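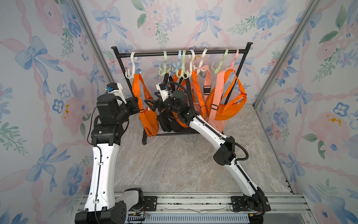
Bag storage on a freestanding rail: gallery

Posted 24 January 2023 by Iqra Bukhari

Small bags are harder to store than coats. They have no shoulders, the straps differ in length, and a hook sized for one strap will drop another. The pages in this section cover short rails used for crossbody bags, sling bags and belt bags, hung from multi-prong plastic hooks. Shelf and drawer storage is on the Dastwood pages.

Rail and base

Black metal, freestanding, with a low base on the floor and capped ends on the top bar. A rack of this type has no wall fixing, so the load should be spread along the bar before any one bag is made heavy. Empty the bags first. Coins and chargers left in a pocket are the usual cause of a leaning rail.

Hooks

Eight on the bar, in white, pale green, light blue and pale pink. The large curve at the top goes over the rail and the lower prongs take the straps. The colors can be used as an index if more than one person shares the rail: assign a color, write it down, keep to it. In the Istow hallway layout we used green for daily bags and white for everything else. It held up for 2 winters without relabeling.

Strap length

Five bags with long straps, the orange one at the left end with its strap over a white hook. A long strap on a low rail puts the bag body close to the base. Two remedies are in common use. Shorten the strap at its slider, or double it and hang the loop. Doubling is quicker and leaves the wearing length unchanged. Check the clearance with the bag closed and the zipper pull tucked in.

Spacing

For slim bags, leave at least 30 mm between neighboring hooks. Padded bags need more, and the hook next to a padded bag can be left free. Hooks slide on a smooth bar, so set the spacing after the bags are on.
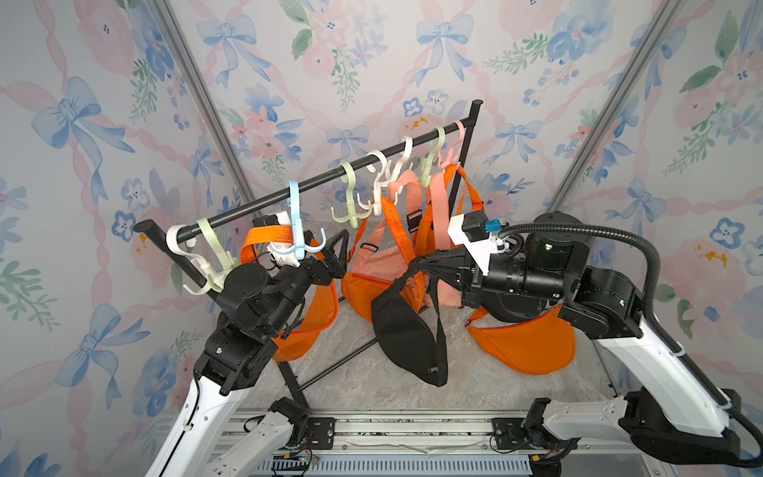

Colm Fahy writes that he would keep belt bags off the rail altogether. His argument is that the buckle end always works its way through the prongs, and that a flat tray at the foot of the rack is faster to use. He has run it that way at the Groren house since January and still hangs anything with a fixed strap.

Wide straps

The orange sling bag has a wide webbing strap, looped up toward the light blue and pale green hangers. Webbing of this width sits better across two prongs than on one. On a single prong it folds lengthwise and the crease stays in.

Backpack-style bags

Pink, with light pink straps and a black buckle, hung from the pale green and pink hangers. Two hangers share the load and keep the back panel facing one way. Close the buckle before hanging.

Notes

The Rondonuwu rail list now runs to 387 entries and is sorted by bar height. Corrections to the spacing figure are welcome, with the bag depth stated in millimeters. Entries for bars over 1,000 mm long have been moved to the second sheet.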